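Saturday, 7:40 a.m.

In early to get the bench to myself. Segmentation on the dark surface is still the blocker. The planner takes the droplet mask, clusters it, and hands the wipe generator a coverage polygon. With a dull background the mask is stable. With a shiny black one it flickers between consecutive exports, and the polygon jumps before the arm has committed to a first waypoint.

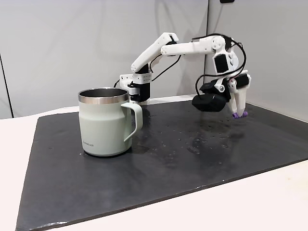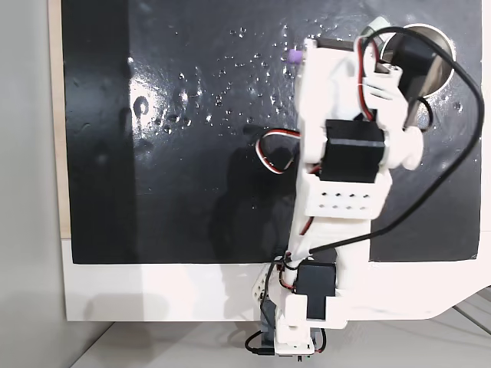 Droplets on shiny black, both views.

Xuelian Hao wrote back overnight that I'm fixing this in the wrong layer, that no threshold will separate a specular highlight on water from one on a glossy sheet using a single exposure, and that I should let the planner carry the uncertainty until the viewpoint changes. Fair. I had spent most of the week tuning the threshold.

So, today's change. The mask is now a per-cell probability on a grid fixed to the base, updated each time the wrist moves. A highlight from the sheet slides when the viewpoint moves, so its cells decay. A droplet stays put and its cells accumulate. The update is a plain log-odds sum with a clamp. Nothing new in it, and I should have started there.

10:15. Replayed the log set through the new code. 1,423 exports, same seed as Thursday's run. The old mask changed its cluster count between neighbors 400 times. The grid version did it 42 times, most of them in the first moments of each log before the grid has any history. Added a gate: the wipe generator does not get a polygon until the grid has taken updates from 4 distinct wrist poses. Startup is slower by a noticeable amount and I don't mind.

Found a second bug while stepping through. The extrinsics lookup was using the time the message arrived instead of the time of exposure, so during fast wrist moves every update landed a cell or two off. It smeared the grid along the direction of travel. I had been blaming the calibration for that and redid it twice. Fixed in the Vunix bridge, one line. Wrote a test that fails on the old line.

12:30. Planner side. The coverage path still goes back and forth along the long axis of the polygon, which is a poor choice when the forearm has to pass over something tall. The elbow ends up near its limit and the IK solver flips branches in mid-stroke. Two options:

Seed each solve with the previous joint solution and reject any jump over a fixed size. Cheap, and it leaves holes in the coverage.

Choose the stroke direction by sampling a few headings and scoring each on joint travel. Costs more up front, no holes.

Went with the second. The scoring function is ugly, with the weights sitting in a constant at the top of the file. Digby Rewi will complain about that in review and will be right. Left a TODO.

3:50. The heading sampler works in replay. It has not run on hardware yet with the gate enabled, so no claims about the full loop. The collision margin around tall objects is still a fixed cylinder, which wastes space on the side with no handle.

For Monday: move the weights to the config, log the grid alongside the exports so a replay doesn't have to rebuild it, and answer Xuelian about decay rate. I set it by eye. Also rename the branch, it is still called threshold-fix.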